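Trirnwood two-arm table kit, long review after 11 weeks (table setting work)

Posted in: Kits and Complete Systems

gaspard_l wrote:

Hello all, and sorry in advance for the length of this one, I do go on. I promised several of you back in June that I would write up the Trirnwood kit once we had really lived with it, so I've made a pot of coffee and here goes.

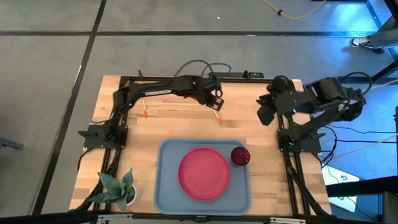
We bought it for table setting and clearing. My sister-in-law Huguette and I supply tableware to small residential homes, and we wanted to find out whether a pair of arms could lay out a place setting on a tray and put it away again without us hovering over it all day. Plates, cups, trays, forks, whatever comes out of the cupboard. The full kit is two arms on carriages, the side rails, the rear rail, the grippers and the software license. The table you supply yourself, and I can't say enough nice things about a good heavy wooden top. We tried a folding table first (please don't) and every time an arm stopped quickly the whole thing shivered like a wet dog.

The good, then. The carriages are lovely. Being able to slide an arm up toward the front of the table and get at a tray from the side makes a world of difference compared with the fixed-base pair we had before. I was also pleasantly surprised by the teaching mode, where you take hold of the arm and walk it through the motion. Huguette had never touched a robot in her life and she had it setting down a cup by lunchtime on her first day, and was she ever proud!

The less good. Plates are hard. A flat round plate with a low rim gives the fingers very little to get under, and the stock finger pads are too stiff for it. We get there by nudging the plate against the tray rim first and then pinching, and it works often enough to be useful, but I wouldn't call it elegant. Cups with some texture on the outside are much friendlier. Smooth ones slide a bit.

Cable management is the other grumble. You get a bag of ties and a cheerful drawing. Leave yourself generous loops at the far joints, more than the drawing shows, and run each arm all the way down its rail by hand before you power up.

We have 1,472 logged runs on ours now, and I have replaced one set of finger pads and nothing else. Would I buy it again? Yes, I think so, with softer pads in the same order.

Happy to answer anything.

tessier_j wrote:

Thank you for taking the time, Gaspard, this is exactly the kind of write-up I come here for. I've been going back and forth between this and the Gruderard pair all summer.

Two things I'd love to know. How loud are the carriages when they travel? My workroom shares a wall with my neighbor's bedroom and she's a dear, but she goes to bed early. And do you ever have trouble with the arms wandering into each other over the middle of the table?

gaspard_l wrote:

Hi Jacqueline! The carriages hum, a bit like a sewing machine in the next room. I'd run it in the evening without feeling guilty, though maybe not with a bedroom right there. The gripper homing at startup is the loudest part, and it's over quickly.

As for collisions, the software keeps a no-go zone around each arm and it has been reliable for us. The zone is generous, so when both arms want the same bit of tray one will stop and wait for the other. You can shrink it in the settings. We did, a little, and then put it back.

bastienj wrote:

I'm going to be the grumpy one, with affection. I had the Trirnwood kit on my bench for three weeks on loan and sent it back, and I think your review lets them off lightly on the plates.

A kit sold for kitchen and dining tasks ought to pick up a plate out of the box. That's the first thing anybody is going to try! Pushing the plate against a rim is a fine trick, but it depends on having the tray there. Put the same plate on bare wood and see how you get on. I had far more misses than I was happy with, and support told me to buy the soft pads, which are extra, and then wait for them.

The Gruderard doesn't have the travel, I grant you. But its fingers come thin and rubbery as standard, and I was lifting saucers the same afternoon.

gaspard_l wrote:

Bastien, that's fair, and I don't mind the grumpiness at all. You're right about bare wood. We almost always work on a tray because our customers do, so I suppose I've stopped noticing it. If I were setting straight onto the table I would be crosser.

Where I'd push back is on reach. With the fixed bases I spent half my life shifting the tray a few inches so that an arm could get to the far side of it. I would much sooner buy a set of pads than go back to that. Different jobs, perhaps.

huguette_b wrote:

Sister-in-law here, making an account just to say that it was before lunchtime, thank you very much.

I do want to add something for people who aren't technical, as Gaspard forgets what it was like to be new. The teaching is easy. The calibration is not. The manual goes through it in two pages and assumes you know what it's talking about. I got it wrong 3 times before I asked Gaspard, and then it turned into a very pleasant afternoon with biscuits, but I don't think I'd have managed it alone. If you can, get a seller who will do the setup call with you. Ours came through Planon and the young woman there stayed on the line until both arms were talking to the computer.

tessier_j wrote:

Huguette, that is so helpful, thank you. I'd be on my own with it, so the setup call matters more to me than the pads do. Did Planon charge for it?

huguette_b wrote:

It was included with ours, but ask them before you order in case it has changed. And ask for the larger print version of the rail instructions. They have one and it isn't in the box.

bastienj wrote:

I'll second the bit about calibration. I've done a good many of these and I still had to read that page twice. And to be fair to Trirnwood, once it was calibrated it stayed calibrated, even after I bumped the bench with a cart. I can't say that for everything I've had on loan.

Still wouldn't buy it without the soft pads in the price, though. Jacqueline, if you go for the Gruderard I have a spare power supply you can have for the postage.

gaspard_l wrote:

Very kind of you, Bastien. I've written to Trirnwood asking whether they would offer the soft pads as a choice at checkout, and I'll post whatever they say. In the meantime, if anyone has tried cutting their own pads from silicone sheet, please tell me which thickness you used. I have a roll of it sitting in the cupboard and a free weekend coming up.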